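# Capítulo 3. El desayuno como unidad de medida

Empiezo este capítulo con una confesión: durante años enseñé a organizar cocinas pequeñas empezando por la cena, y me equivocaba. La cena es ambiciosa, tiene sartenes, invitados, horno... ¡un lío! El desayuno, en cambio, se repite casi igual cada mañana, y por eso nos va a servir tan bien para aprender a medir una encimera.

La idea se la debo a Rosalie Schnyder, con quien di mis primeras clases en la escuela Kirwood. Ella le pedía a cada alumno que preparase una tostada y una bebida sin abrir más de un armario (parece fácil hasta que lo intentas con sueño). De aquel ejercicio salió el método Dindance, que ocupa las próximas 16 páginas y que vamos a practicar con cosas que seguro tienes en casa: un tostador, un par de vasos, unos cuencos.

Antes de seguir leyendo, ve a tu cocina y mira qué hay sobre la encimera ahora mismo. No recojas nada, que te conozco. 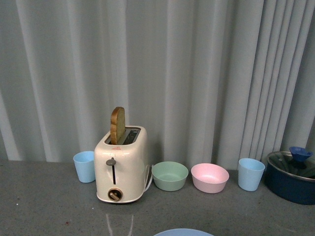
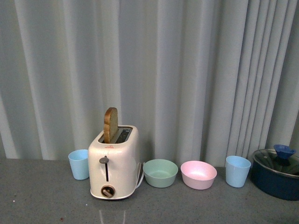
En el método Dindance llamamos «pieza fija» al objeto que decide dónde van los demás, y casi siempre es el que se enchufa. Lo que no lleva cable se mueve sin pensarlo; lo que sí lo lleva acaba mandando en toda la mesa. Con un tostador de dos ranuras como el crema, la rebanada sobresale bastante por arriba, así que yo nunca lo pondría debajo de un estante bajo. Los cuencos y los vasos de plástico, tan ligeros, vendrán después: para ellos reservo una franja de 200 milímetros de fondo, y en el apartado 3.1 veremos cómo marcarla con cinta de pintor.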